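Home | Recipes | Baking | Visits | About

A Morning at the Pringle Flour Mill Open Day

Reading time: 4 minutes

Print this page | E-mail to a friend

The Pringle mill sits on the river road between Torirville and Nisville, and it opens its doors to the public once a year, in November. I have been buying their whole wheat flour for a long time, so when the sign went up at the farm store I put my name down. The visit was on a Tuesday and started at 9 in the morning. Parking is in the field across the road. Bring shoes you don't mind getting muddy.

We were met in the old grain shed by Eilidh Chisholm, the head miller, and split into two groups. Hers went through the mill first. The other group started in the test kitchen and swapped with us after the coffee break.

The mill has one pair of stones and one roller line. The stones are used for whole wheat, rye and a coarse cornmeal. Everything white goes through the rollers. On a normal day the stones grind 1,000 pounds of grain, and Eilidh told us she could run them faster but the flour comes out warm and she doesn't like what that does to the smell of it. She let us put our hands under the chute. Then she passed around two bowls of wheat, one hard red and one soft white, and had us bite a kernel of each. The hard one really is hard. The soft one crushed right away. I have read about the difference for years in cookbooks and never once tried that at home.

Upstairs is the sifting room, which is loud. You can't hear much of anything in there, so the talk was given on the landing. The part I wrote down was about bran. If your whole wheat muffins come out dry, let the batter sit for twenty minutes before you bake it, so the bran has time to take up the liquid. I have tried this twice now with my pumpkin muffins and they were better both times.

Coffee was in the shed, with oatcakes and a very good plum jam. There were places to sit, but not enough for both groups together.

The test kitchen is a low brick building behind the mill. Niall Cowie runs it with Loubna El Ouafi. They bake from every new lot of grain before it is sold, a plain white loaf and a plain biscuit, the same recipe each time. Niall cut open two loaves from two different lots and handed out slices. One had a tighter crumb and tasted a little sweeter. He said neither one was wrong, but the sweeter lot needed less water, and home bakers would notice it as a sticky dough. His advice was to hold back a few spoonfuls of water whenever you open a new bag and add them only if the dough asks for it.

Loubna showed us a semolina flatbread cooked in a dry pan. Hers took five minutes from mixing bowl to plate, not counting the rest. She uses more salt than I would have guessed. She kneads on a bare board with no flour at all, and scrapes it down between batches.

Both of them had a lot to say about measuring. Loubna weighed one cup of flour scooped from the bag and another spooned in lightly, and the scooped one was much heavier. I own a scale and mostly leave it in the cupboard, so I took that one to heart.

There was a question period at the end. Muchen Song, who had driven over from Nisville, asked how long whole wheat flour keeps. The answer was three months in a cool pantry and longer in the freezer, in a bag with the air pressed out. Someone else asked about gluten-free baking, and was told the mill can't help, as there is wheat dust in every corner of the place.

The store was open until noon. I bought a large bag of rye, a small bag of cornmeal and a jar of the plum jam. They also sell a yellow pea flour under the Skusevar name, which Žydrūnas Krūmiņa at the counter recommended for thickening soup. I haven't opened it yet.

The visit is free but you do need to sign up, and the list fills early. The stairs to the sifting room are steep and there is no other way up. Children under eight stay on the ground floor. Next year's sheet goes up at the farm store in September.

My rye loaf recipe will be posted once I get the water right. The first try at 400 degrees browned too fast on top, so I'm going to start it lower.

Print this page | E-mail to a friend

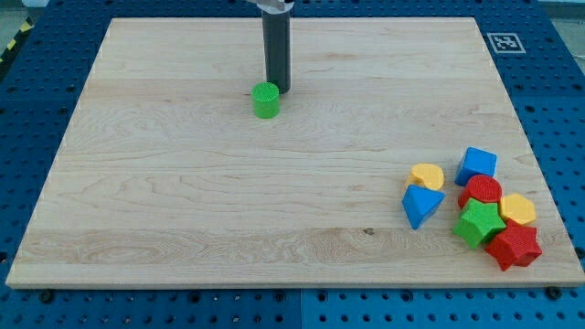 A pale maple board with the grain running lengthwise.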